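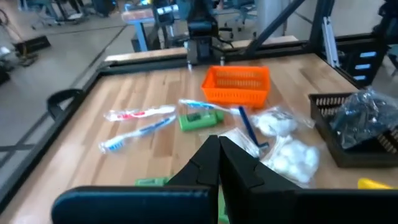 Praktikum Zweiarmige Greifsysteme – Handout 3: Regeln für das Arbeiten am Sortiertisch
17. September 2022, Kursleitung Robotiklabor Trodadside

Dieses Handout ersetzt das Blatt aus dem Februar. Bitte lesen Sie es ganz durch, bevor Sie zum ersten Mal am Tisch arbeiten. Die Regeln kommen zum Teil aus der Betriebsanleitung, zum Teil aus unserer Erfahrung mit den früheren Gruppen.

1. Welche Normen gelten

Für den Industrieroboter selbst ist ISO 10218-1 die Grundlage, für die Anlage und die Integration ISO 10218-2. Wenn Mensch und Roboter sich einen Arbeitsraum teilen, nimmt man ISO/TS 15066 dazu. Die Methode der Risikobeurteilung steht in ISO 12100. In der Prüfung müssen Sie keine Absätze auswendig kennen, aber Sie müssen sagen können, welches Dokument welche Frage beantwortet.

Ein häufiges Missverständnis: Ein Arm, der als kollaborativ verkauft wird, macht noch keine sichere Anwendung. Beurteilt wird immer die ganze Anwendung, also Arm, Greifer, Werkstück, Tisch und die Bewegung. Wird der Greifer gewechselt, muss man die Beurteilung neu anschauen.

2. Die Gegenstände auf dem Tisch

In der Aufgabe »Bandura« sortieren wir Badartikel: Zahnbürsten, Einwegrasierer, Wattebällchen im Zip-Beutel, kleine Flaschen. Die Körbe stehen am Rand des Tisches. Für das Auslegen gilt:

– Rasierer gehören in die Risikobeurteilung als scharfer Gegenstand. Man legt sie als letztes Teil hin und nimmt sie als erstes wieder weg. Immer am Griff anfassen.
– Beutel mit Watte sind weich und ändern die Form beim Greifen. Die Greifkraft wird deshalb vorher an einem Ersatzbeutel eingestellt, nicht im Lauf.
– Durchsichtige Folie ist für die Kamera schwierig, wegen der Reflexe und weil man den Tisch dahinter sieht. Wenn Folie zur Szene gehört, wird sie im Protokoll als eigenes Objekt eingetragen.
– Flaschen nur mit geschlossenem Deckel. Flüssigkeit auf Holz ist sofort abzuwischen, bei angehaltenem Roboter.

3. Zwei Arme, ein Tisch

Die beiden Arme können dieselbe Stelle erreichen. Die Software »Bogdan« teilt den Tisch in Zonen und gibt eine Zone immer nur einem Arm frei. Diese Freigabe ist eine Funktion der Steuerung und keine Sicherheitsfunktion im Sinn der Norm. Verlassen Sie sich also nicht darauf, wenn Ihre Hand in der Nähe ist.

Im Einrichtbetrieb ist die Geschwindigkeit auf bis zu 200 mm/s begrenzt. Dieser Wert ist unsere interne Regel und liegt unter der Grenze von 250 mm/s, die man für reduzierte Geschwindigkeit aus der Norm kennt. Den Zustimmtaster hält die Person, die am nächsten beim Tisch steht.

4. Ablauf eines Laufes

Vor dem Start:
– Not-Halt drücken, Anzeige prüfen, wieder entriegeln.
– Greiferfinger ansehen: fest, sauber, keine Reste von Watte oder Folie dazwischen.
– Szene mit der Liste vergleichen und die Nummer des Laufes eintragen.
– Laut »frei« sagen und auf die Antwort warten.

Während des Laufes greift niemand über die Tischkante, auch nicht, um ein Teil gerade zu rücken. Fällt etwas herunter, dann bleibt es liegen bis zum Ende. Nach 15 Läufen macht die Gruppe eine Pause und wechselt die Rollen.

5. Protokoll

Jeder Lauf wird eingetragen, auch der abgebrochene. Im letzten Semester hatten wir 759 Läufe, davon 13 ohne Angabe des Grundes für den Abbruch – solche Einträge kann man später für keine Auswertung gebrauchen. Schreiben Sie in ganzen Wörtern: »Beutel gerutscht«, »Folie nicht erkannt«. »Fehler« allein genügt nicht.

6. Aufgabe bis zum nächsten Termin

Erstellen Sie für einen Gegenstand Ihrer Wahl eine kurze Risikobeurteilung nach dem Schema von ISO 12100: Grenzen, Gefährdung, Einschätzung, Maßnahme. Eine Seite ist genug. Wer den Rasierer nimmt, soll auch den Fall behandeln, dass er aus dem Greifer fällt. Abgabe im Kursordner Norkthorpe als PDF.

Zuletzt aktualisiert: vor 2 Tagen

Diese Website verwendet Cookies, um die Anmeldung im Kursbereich zu ermöglichen. Mit der weiteren Nutzung stimmen Sie dem zu.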